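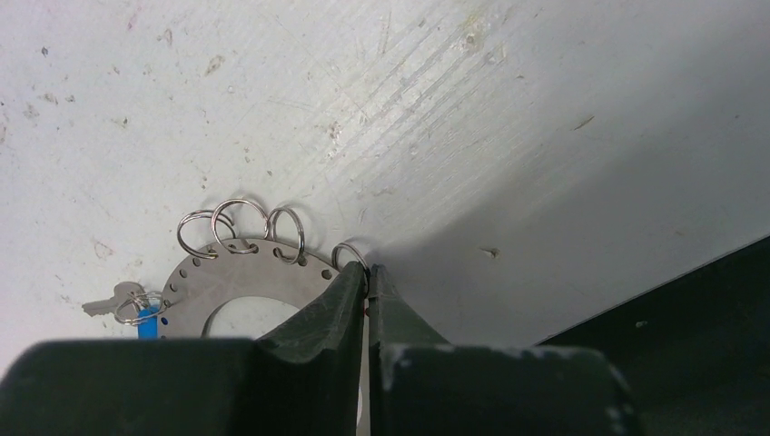

Treddale Lost Property Log
README, read before opening the spreadsheet

The log holds 2,000 entries copied out of the lost property books at Treddale bus station. The books were kept by hand, by several hands, one of which had given up on vowels. Titilayo Ogunleye typed most of it. Fiifi Tsikata typed the rest and is responsible for the spelling of "umbrela", which we have left alone so you can tell whose rows are whose.

Files

log.csv: one row per item handed in
claims.csv: one row per person who came asking, with or without luck
places.txt: short names used for routes and stops (Mulura, Berhe, Leso and so on)

Columns in log.csv

item_id: a number. Gaps are pages that got torn out.
found_on: bus, bench, floor or "other". "Other" includes the roof, once.
category: clothing, bags, keys, phones, food, misc
note: whatever the clerk felt like writing. "Nice scarf" appears 67 times and cannot describe 67 nice scarves.
claimed: yes, no, or blank. Blank does not mean no. We asked.

About the keys category

Keys make up 300 rows. A bunch handed in together is one row, however many doors it opens. Tags go in the note column if the clerk mentioned them. Do not try to join keys to claims.csv on color, as people remember the color of their own key tag about as well as they remember where they left it.
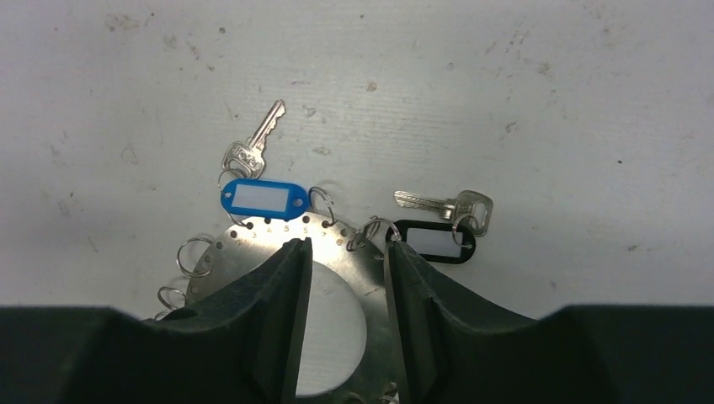

Two keys and two plastic tags, with a metal disc. Category: keys.

Known problems

Gloves are logged singly by the morning shift and in pairs by the evening shift. Ruby-Lee Bright wrote a script to fix this and then a second script to undo the first.
The Leso route was renamed in March and both names are in use.
600 rows have no time of day. Of the ones that do, a suspicious number say noon.
Food was thrown out every Thursday and its claimed value is always blank, apart from one cake.

Not included

Names and phone numbers of claimants. Gadisa Abera removed them before we got the files, along with a column called "excuse" that we would have liked to keep.

Corrections to Wondimu Woldemariam, please, one per message.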